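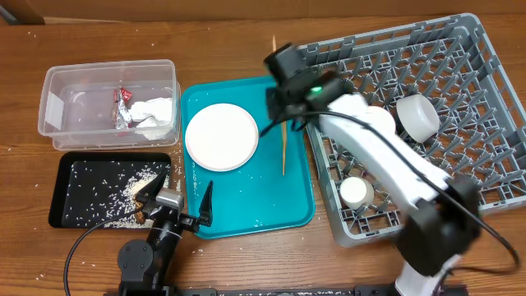 Ilona Pap asked whether soft plastics could go in the yellow-lid bin if they were tied up in a bag. They can't. Bagged material is pulled off the line at the Maltar sorting centre and sent to landfill.

What happens to chip packets and lolly wrappers?
Foil-lined wrappers go in the red-lid bin. If it springs back when you scrunch it, treat it as rubbish.

Are tissues and paper towel recyclable?
No. The fibres are too short. Unbleached paper towel can go in the green-lid bin.

Do I need to wash containers?
Scrape them out. A quick rinse is enough and labels can stay on.

Which plastic containers do you take?
Rigid bottles, tubs and punnets. Leave lids off and put them in separately if they are wider than a credit card.

How heavy can my bin be?
The limit is 60 kg. Heavier bins are left on the kerb with a tag.

Can I get a bigger recycling bin?
Yes. Households of five or more can swap to a larger one for $113 a year, charged with the rates. Applications for the next round close in May.

Where do I take batteries and paint?
The Zadia Road transfer station, during opening hours. Never put batteries in any kerbside bin.

Page last updated January 23, 2022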